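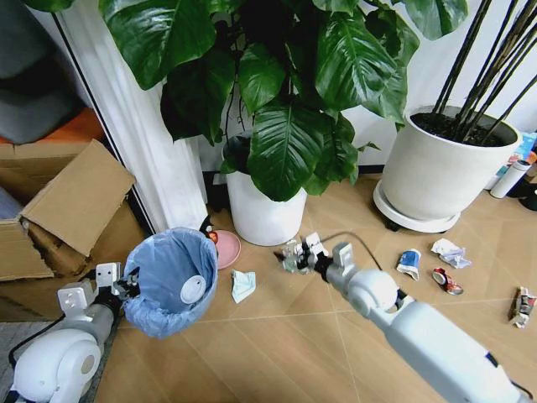

One respondent in the Birthorpe diaries wrote that the bin was never the problem, it was the two steps to reach it, and that "if it's by the plant, the wrappers end up by the plant too." Similar remarks turned up often enough that we coded them separately, under near misses.

4.2 Small bins and floor litter

The diaries were kept during April in 92 households and gave us 274 entries in which litter was picked up off a floor. An entry was kept if it named the item and the place where the item ended up. Tissues and food wrappers made up most of the material. Cans came up less often, and several households said they carried these to a separate container in the kitchen, even when a room bin was closer.

We follow Vornberg in treating a bin and its liner as one object. A liner folded well over the rim stays in place when paper is dropped in, but it also narrows the opening. Diarists with small round bins mentioned the liner slipping more than those with square ones. We did not ask for bin sizes, so the comparison is loose.

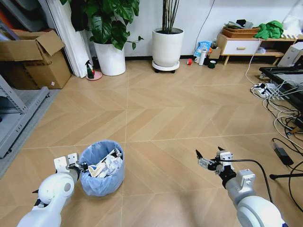

Figure 4. Lined wastebasket filled with crumpled paper and tissue, with planters along the wall behind it.

Paper fills a small bin quickly because it is put in crumpled. Diarists described pressing the contents down by hand, usually once, before changing the bag. Objects stored on the floor made a difference as well. Where plant pots, saucers, boxes or shelving stood nearby, litter was reported behind or between them, and it was often left until the next full cleaning. The Tuseck coding sheet has no category for this, so we added one and recoded the first 2 weeks of entries. 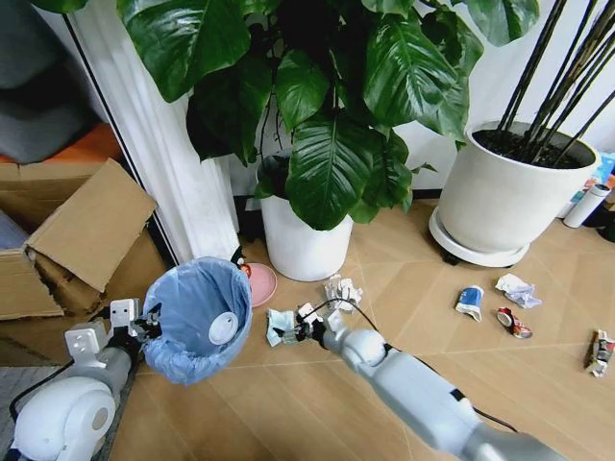

Does a bin placed beside a large houseplant get used less? Our entries do not show a difference in use, though households with floor plants more often reported finding litter late, under low leaves or behind the pot.

Watering was a separate matter. Some diarists moved the bin to reach the pot and did not move it back the same day. Those entries were kept in the main count but left out of the distance estimates in Section 4.3, where the position of the bin has to be known.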